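Sonmont Questions the Promise of the Perfect Fold in New Home Laundry Guide

Free guide tells households to stop refolding T-shirts and asks hard questions about drawer-saving claims

Sonmont, the household advice publisher, has released a free guide to folding and storing everyday T-shirts, and it opens with a complaint. According to the company, home organizing advice has spent years promising more drawer space, fewer wrinkles and calmer mornings, with very little to back any of it up.

"I've been told a shirt folded the right way will change how I feel about my bedroom," said Leilani Dunleavy, who edits the laundry section at Sonmont. "It's a shirt. I'd like it to come out of the drawer looking decent, and I'd like to be finished before dinner."

The guide, called Mustance, runs to 30 pages and covers short-sleeved cotton shirts only. Sonmont says it kept the subject small on purpose after an earlier draft tried to take in sweaters, sheets and gym clothes and became, in Dunleavy's words, "a book I would never finish reading."

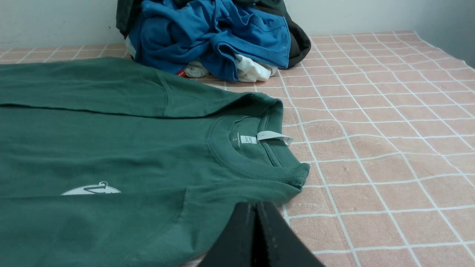 FOLDING AND SORTING

Crew-neck shirts get the longest chapter. The ribbed collar is thicker than the cloth around it, and it can roll at the edge when the body is folded over too quickly. Mustance suggests laying the shirt flat on a bed or table, straightening the collar by hand, and then making the first long fold. A size printed inside the neck, such as a plain S, is worth leaving where it can be seen in homes where several people wear the same color.

The guide is less patient with the matter of printed fronts. Many folding methods insist that the design end up facing out, centered, like a shirt on a store shelf. Sonmont tried this and doubts it is worth the trouble. A white graphic on a dark green shirt is easy enough to recognize with half of it tucked under a fold.

Readers who want store-style results will find one method for it, at the back. Booker Mercado, who wrote most of the guide, said he included it under protest.

"People kept asking," Mercado said. "I timed it. It took me longer than putting the rest of the basket away, and the stack still leaned."

WHAT THE GUIDE WON'T CLAIM
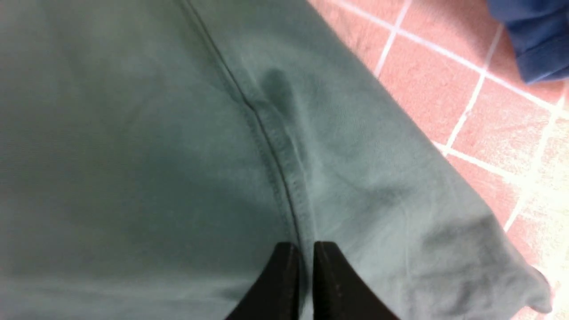
Mercado has similar doubts about smoothing. Plenty of advice calls for pressing out every wrinkle by hand before the first fold, as though cotton would stay that way once it was stacked under six other shirts. Seams are where the effort tends to go to waste. On a soft green cotton, the cloth can bunch into a small pucker right beside the stitching, with faint wrinkles running down along it, while the wide part of the fabric needs hardly any attention. Mustance recommends one light pull along the seam and then moving on.

The guide also declines to say how much room any fold will save. Sonmont compared the well-known Danzer roll with the flatter Ferkness fold and published no winner. Rolled shirts stood up better in a deep drawer and came loose in a shallow one. Flat shirts behaved well until someone wanted the one at the bottom.

"If you see an exact percentage, ask what drawer they used," Dunleavy said. "Ask who was putting the clothes away, too. I fold very differently from my kids."

A long strip is the middle stage of both methods, and the guide spends 7 pages on it.
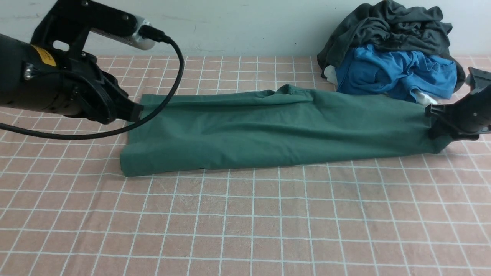

Those pages cover where to place the hands, how to square off one end before starting on the other, and what to do when the second end comes out narrower than the first. The usual answer is to open the last fold and do it over once. Mercado advises against a third try.

AVAILABILITY

Mustance is available now as a free download from Sonmont, with a printed edition of 3,000 copies to follow in January. The printed version has the same text and larger type. No folding boards, drawer dividers or other products are sold with it, and Sonmont says it has no plans to make any.

ABOUT SONMONT

Sonmont publishes plain guides to cleaning, laundry and storage for ordinary homes. Press requests for Leilani Dunleavy or Booker Mercado may be sent through the contact page on the Sonmont website.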